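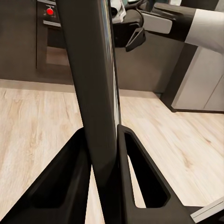
Repair or Replace? Household Habits in Barside
Student project report, Blažena Slanina

1. Why I chose this topic

My family comes from a village where a broken chair was always mended. When I moved to Barside for my studies, I saw good furniture left on the street every week. I wanted to know how people decide what to keep and what to throw away.

2. Method

In April I put 500 paper questionnaires into letter boxes in two districts, Nallosberg and Lukel. I received 204 of them back. I also made four longer interviews, each in the home of the person. My supervisor, Dr Vaněk, helped me to correct the questions, as the first version was too long and one question could be understood in two ways.

3. Results

Most people who answered had tried to repair something during the last year. Clothes and bicycles were named most often, and kitchen machines were named least. In Lukel, where the houses are older, many people still have a room or a shed with tools. In Nallosberg the flats are small and several people wrote that they have no place to work.

Price was important in both districts. One woman told me she had asked for a new door for her oven, and the part cost almost as much as the oven.

4. Problems

The older residents answered more often than the young ones, so the results do not show the whole town. I should also have asked who in the household does the repairs. Two interviews were not recorded and I had to work from my notes.

The full table of answers is in Appendix B.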